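[lustance-dev] Re: Cache keys for baked lighting, and what should invalidate them

From: list member, Leteck pipeline
To: lustance-dev
Subject: Re: Cache keys for baked lighting, and what should invalidate them

Tipene Kingi wrote:

> We upgraded to build 722 in July and every lightmap in the project
> was rebaked on the first run. I expected that. What I did not expect
> was that the second run, on another machine with the same checkout,
> rebaked everything again. The shared cache was mounted and readable.
> The log says "no matching key" for every entry.
>
> Is the key supposed to be portable between machines? If so, which
> inputs go into it? The docs list scene file, materials and bake
> settings, but that can't be all of it. Also, if I change the name of
> a material and nothing else, should that cause a rebake? It does for
> us, and the output is identical byte for byte.

The key is supposed to be portable. In 722 it is not portable if the asset root differs between the machines, and I expect that is what you are seeing. Details follow, then answers to the other points.

The key is a hash over a list of records. Each record has a type tag, a name and a content digest. In the old format the name was the path relative to the asset root. When the Sayegh importer was merged, its records started to go in with whatever path the importer had resolved, and that is an absolute path. One absolute path anywhere in the list is enough to change the hash for the whole entry. If you have /home/a/assets on one machine and /srv/assets on the other, no key will ever match.

To confirm, run the key dump on both machines and diff the output:

lustance cache keys --dump room.scene > keys.txt

Sort both files first. The record order is stable within a build but we do not promise it. Any line that starts with "imp" and has a leading slash in the second column is the bug. On our small room set I get 11 records, and two of them are wrong: the floor material and the mesh for the knotted bag. Both came in through the importer. The remaining records are relative and match on every machine I have tried.
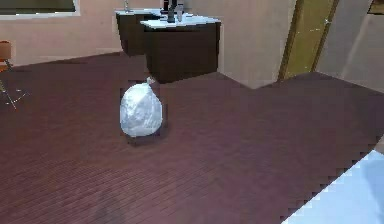
Does the machine's hardware go into the key?

The key contains no hardware record. The bake backend name does go in, so a CPU bake and a GPU bake of the same scene are stored as separate entries, but two machines that use the same backend will produce the same key even if the cards differ. This was a deliberate choice. The results from different cards are not bit-identical, and we decided that differences below the quantization step of the stored lightmap should not force a rebake. If you need strict reproducibility, set cache.strict to true and the driver string is added as a record.

On the material name. Your reading is correct, and the behavior is wrong in the sense that it does work it does not need to do. It is harder to fix than it looks. The name is used as the join between the mesh record and the material record. A mesh stores "slot 0 uses floor_dark" as a string, and the digest of the mesh covers that string. Rename the material and the mesh digest changes, even though no vertex moved. To get rid of this we would have to resolve the slot table first and hash the material digest in place of the name. That makes the mesh digest depend on the material digest, so editing one material would then invalidate every mesh digest that points to it. For the lightmap cache this makes no difference, as both records are in the same key anyway. For the mesh cache it would be bad. Mesh processing does not care about materials at all, and those entries would be thrown away for nothing.

The clean solution is to have two digests per mesh, one for geometry and one for bindings, and let each cache pick the ones it needs. The Torau branch has a first version of this. I have been running it on the room set and on one large exterior. Rename-only changes now hit the cache in both. 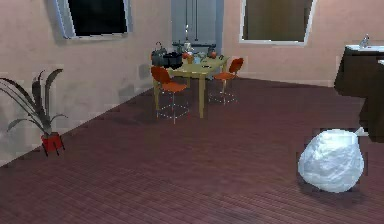 The cost is in the manifest. Each mesh gets a second digest column, and the file has to be rewritten once when the project is opened with the new build. Older builds cannot read the new manifest and will treat it as empty, which leads to a full rebake and then an overwrite in the old format. If some of your people are on the old build and some on the new one, and they share a cache, they will take turns destroying each other's manifest. I would like a version check that refuses to write in that case, before this branch goes anywhere near a release.

Proposed changes, in the order I would merge them:

1. Normalize importer paths. All record names are made relative to the asset root at the point where the record is created, and the key builder raises an error if it is handed an absolute path. Symlinks are resolved before the prefix is removed. Assets outside the root get the mount alias as a prefix; if there is no alias configured, the bake stops with a message. This changes the keys for anyone using the importer, so expect one full rebake.

2. Refuse to overwrite a manifest with a higher version number. It should be backported, otherwise it protects only the people who do not need it. The reader already parses the version field and ignores it, so the patch is short.

3. Split the mesh digest into geometry and bindings. I would keep this on the Torau branch until item 2 has been out for one release. The table, plate and mug meshes are enough to exercise the slot table for a smoke test, but I want a scene with shared materials across instances before I call it done. 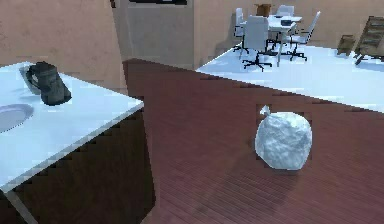 4. Print the first differing record on a miss. At present the log gives only "no matching key", so the user has to dump and diff by hand. The nearest entry can be looked up by scene name, and the comparison is cheap next to the bake. I would put it behind the verbose flag at first, to see what it does to log size on larger projects.

5. Update the docs page. The list of inputs is missing the backend name, the importer records, the color transform and the atlas padding. Padding is the one that catches people, as it is set per project in one file and can be overridden per scene in another, and only the resolved value goes into the key.

Until item 1 is merged, the workaround is to mount the assets at the same absolute path on every machine. A bind mount is enough. A symlink is not, because the importer resolves it and you end up with the real path in the record again. Clear the importer entries once after changing the mount, with

lustance cache prune --type imp

and leave the others alone.

Tipene, please send the two sorted dumps if the diff shows anything other than the leading slashes. If the "set" line differs between the machines, then there is a second problem, and I would look at the per-scene overrides first.

Patches for items 1 and 2 are on the review queue. Item 4 is open if anyone wants it.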